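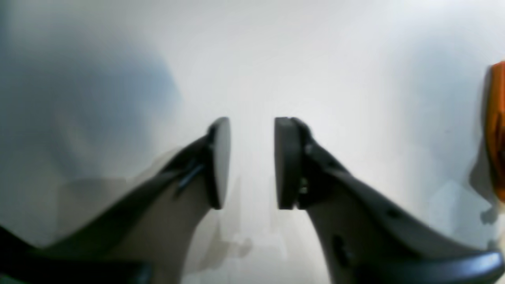

Pads on the wrist camera, open, nothing between them.

19/10/2020
Shopping list for next year, first pass
4 min read

Okay, I promised Lorna I'd get the equipment budget into some kind of shape before she has to defend it upstairs, so I'm writing it down in here while we run clothes, and anyone who disagrees can scribble in the margin. No final numbers yet, just what I think we need and in what order.

Top of the list is fingertip pads (boring, I know!). They're the cheapest thing on the arms and we still manage to run out. In August we ended up waiting three weeks on a bag of pads that would fit in a coat pocket. Jarum sells them at $17 a pair and I'd like eight pairs on the shelf at all times, with a reorder note taped inside the drawer lid. Jiltine has a softer version that I'd love to try on thin cotton, but they only quote for bulk and I'm not buying a crate of something I've never touched. Radosław is going to ask them for samples. If they say no, we stay with Jarum and move on.

Next one is the arms themselves, and this is where I changed my mind over the summer. I came in wanting a third arm. I had the spot picked out and everything. But every time I sit down and watch T-shirts go by, the thing I wish for is better fingers on the arms we've got – picking up a single layer near a sleeve seam is a completely different job from grabbing a handful of shirt, 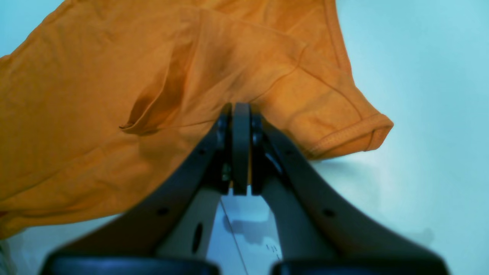
and a third arm with the same fingers would just give us one more way to grab a handful. So I've pushed it down to "maybe" and put a finger redesign in its place. Allholm can machine small batches from our drawings. Their quote has a setup fee that stings a bit, though it's the same fee whether we order two sets or eight, so we should save up our changes and send them all at once. Please don't send them a drawing on your own because you had a good idea at lunch. (Yes, I did that. Sorry, Lorna.)

While I'm at it, I want money for clothes. Real money, on its own line! Right now garments come out of "misc" and we buy whatever is cheap, so we know an awful lot about cheap garments. I'd like heavier weaves, linings, things with straps and tabs and waistbands, in more than one size.

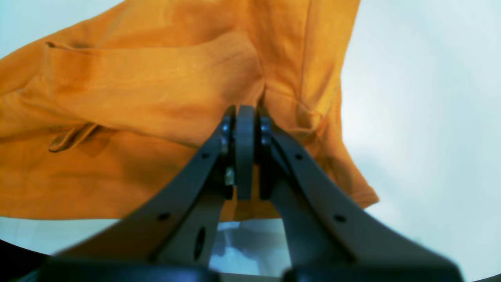

Eilidh thinks the clothes line should be twice what I wrote, and that a laundry service should go in with it, as fabric handles differently once it's been through the wash and she's tired of carrying bags home on the bus. Fair point, both halves. I've added a line for washing and left the amount blank until she gets a price.

Cable management. I keep leaving this off budgets because it feels like housekeeping, and then we lose a morning to a plug. Sleeving, clips, a decent floor tray, spare sensor cables for both wrists. Stanciu has a kit that covers most of it and I think we should buy it and stop mixing leftovers.
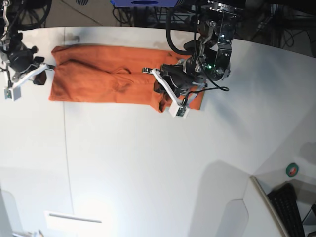

Orange pants, folded lengthwise, one arm at each end.

Then there's the service contract. Liette wants the full one, I want the parts-only one, and we've gone back and forth on it enough that I'd rather just see both prices side by side. The full one makes sense if we start running evenings. Are we running evenings? I've heard yes and no from the same person. Killian, if you know, write it here.

Still to do:
- samples from Jiltine (Radosław)
- ask Allholm how long the quote is good for
- laundry price (Eilidh)
- both service prices, same page, same currency
- check if the Stanciu kit comes with the floor tray or if that's extra

Third arm stays on the last page, in pencil.

Recent entries
Pad wear, before and after the glue change
Where the spare motors live now
Sleeves: notes from the August runs
Who has the small hex keys?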